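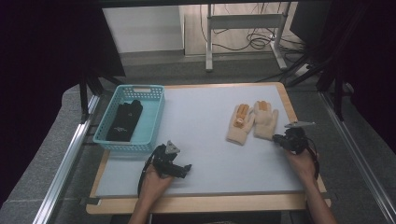
Hema Kartha wrote after the first part of this review to say that a hand-held gripper only moves the difficulty: the operator no longer fights a teleoperation rig, but the policy inherits motions that the arm may be unable to make. It is a fair objection, and it decided how the second part was set up.

The Deso 2 is a pair of hand-held grippers with a tracking unit, a recording program and a set of conversion scripts. It is sold as a way of collecting two-handed demonstrations without a robot. Part one dealt with unpacking and calibration. This part asks whether the recordings are good enough to train on.

Task and set-up

The task was putting work gloves into a basket. Gloves are awkward in a useful way. They fold, the fingers catch on one another, and a knit glove with rubber-coated fingertips drags differently depending on which end is lifted first. The board was used for most sessions, with a turquoise basket at the far left, so that the right gripper had either to reach across or to hand over. Operators were left to choose.

We recorded 400 demonstrations at Golness. After conversion, 318 were usable. Most of the rejected ones failed on tracking, nearly always when one gripper passed behind the other during a handover. The program does flag these, but only at export, by which time the operator has gone home. A warning during recording would have saved us a good deal of repeated work.

Recording quality

Position data is smooth and needed no filtering beyond the supplied default. Jaw opening is less good. The encoder reads correctly at both ends of its travel and drifts in the middle, where thin fabric grasps sit. We corrected for it with a short calibration clip at the start of each session. The manual does not mention this step and should.

Timing between the two grippers was consistent once both were cabled to the same hub. On separate hubs it was not, and the first 13 recordings had to be thrown away before the count above was started.
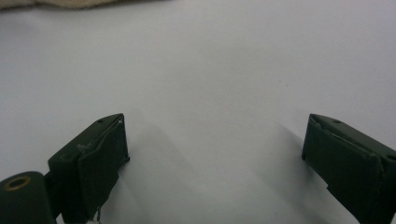 One reader asked whether the wrist view carries enough information by itself, or whether the head camera is doing the real work. We trained the same policy with each view removed in turn. Without the head view it still grasped well but often set off in the wrong direction for the basket. Without the wrist views it went to the right place and closed beside the cuff. For fabric lying near the border of the view, the wrist camera alone gives the policy little to go on, and a wider lens would be a sensible option.

Transfer to the arm

On Kartha's point, the results are mixed. Replaying the recordings on the two arms at Esamden showed that single-hand picks carried over with few problems. Handovers did not. Operators roll the wrist further than the arms allow, and the supplied reachability check tests position only – orientation is ignored. We wrote our own check and dropped the offending segments. The policy trained on what remained was slower at handovers and failed less often.

Readers with a different arm should run this check before collecting anything in quantity. An hour of replay on a small batch would have changed how we briefed our operators.

Handling

The grip is comfortable for short sessions. The cables are the weak part of the design. They pull slightly on the wrist when the arm is extended, and left-handed operators complained of this most.

Verdict

Recommended for single-hand fabric work. For two-handed tasks, allow time for the missing orientation check and for losses at handover. The jaw drift can be corrected, but at this price it should not be left to the buyer.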